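Chapter 2
Ventilation of Pitched Roofs and Lofts

After studying this chapter, you should be able to:
explain how moist air reaches a cold roof space
compare eaves, ridge and tile ventilation
recognise the signs of condensation during an inspection
choose suitable remedial work for an existing dwelling

2.1 Introduction

A pitched roof above an insulated ceiling is known as a cold roof. The insulation lies at ceiling level, and the space above it stays close to the outdoor temperature for most of the winter. Air rising from bathrooms and kitchens carries water vapour with it. Where that air passes through gaps in the ceiling, the vapour may settle as water on the underside of the roofing felt, on nail points and on the rafters.

Older houses seldom suffered in this way. Their roofs were draughty, and their ceilings were thinly insulated and let through a good deal of heat. The addition of thick insulation has made the loft colder, and in many cases the same work has blocked the gap at the eaves.
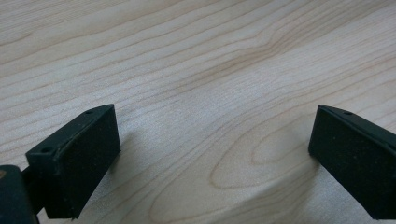
Kanokwan Duangkaew

The inspection of a loft should begin below it. The surveyor should note the position of extractor fans, the fit of the loft hatch and any holes made for pipes, cables and recessed lights. A fan that discharges into the roof space must be recorded as a defect, whatever the condition of the timbers at the time of the visit.

Inside the loft, staining is usually heaviest on the north slope and near the hatch. Water from condensation tends to appear over a wide area, while a leak from a slipped tile leaves a mark that can be traced to one point. The two may occur together, and a moisture reading taken in May will say little about conditions in January.

The case study at the end of this chapter concerns the Brato estate, where 86 houses were insulated over a single summer. Complaints of damp bedroom ceilings were received from 25 households during the following winter. Students should read the case study before attempting the exercises in Section 2.6.

2.2 Terms used in this chapter

Eaves ventilation: openings at the foot of the roof slope, normally on opposite sides of the building.

Ridge ventilation: a continuous or spaced opening at the highest point of the roof.

Vapour control layer: a sheet fitted on the warm side of the insulation to limit the passage of water vapour.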